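October, past ten at night

The kettle is on for the last time today and I have promised myself one page before bed.

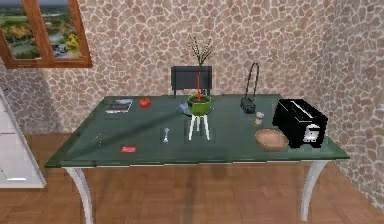
I finally started on the letters this afternoon. Mother kept every one of them, tied up in kitchen string by year, and I have been walking past that box since spring telling myself I needed a long quiet day for it. Well, the rain came down from breakfast on and the phone didn't ring, so I ran out of excuses! I counted them first, which I suppose was one more way of putting off the reading. There are 286 of them, and 68 are from Amos Kincaid alone.

I had forgotten how much Amos wrote. He was the neighbor two doors up on the hill when I was small, and after he moved away to Nivau to help his brother with the orchard he wrote to my mother about everything, the frost, the price of crates, a dog named Button who would only sleep in the wheelbarrow. He had a big slanting hand and he never once filled a page to the bottom. In one of them he says the brothers put in 1000 young trees that year and that his back could name each one. I laughed out loud at that, alone in the house, and then had to get up and walk around a bit.

What surprised me is how often I turn up. "Tell the girl her drawing is on my wall." "Has the girl learned to swim?" I never knew he asked. Mother must have answered him, but of course her half went to Nivau, and where those letters are now I can't imagine. I might write to the Restrepo family, who bought the orchard after the brothers gave it up. It's a long shot, but people do leave things in attics, and Mrs. Restrepo sent such a kind card when Mother died.

I got as far as the eleventh letter from Amos and stopped there, partly because my eyes were tired and partly because I don't want to gobble them. A few each evening, I think, with the good lamp pulled close. I have put them back in their order and used new ribbon on the oldest bundle, the string having gone to fuzz.

Supper was soup and the heel of the rye loaf, with a baked apple afterward (Amos put me in the mood, all that talk of apples). I used too much cinnamon and ate it all anyway.

Tomorrow I must call about the gutter over the back door, and return the blue casserole dish before it becomes mine by default. And look for stationery. I am sure there was a box of the cream kind in the hall closet, behind the Christmas paper.

The kettle is whistling, so goodnight.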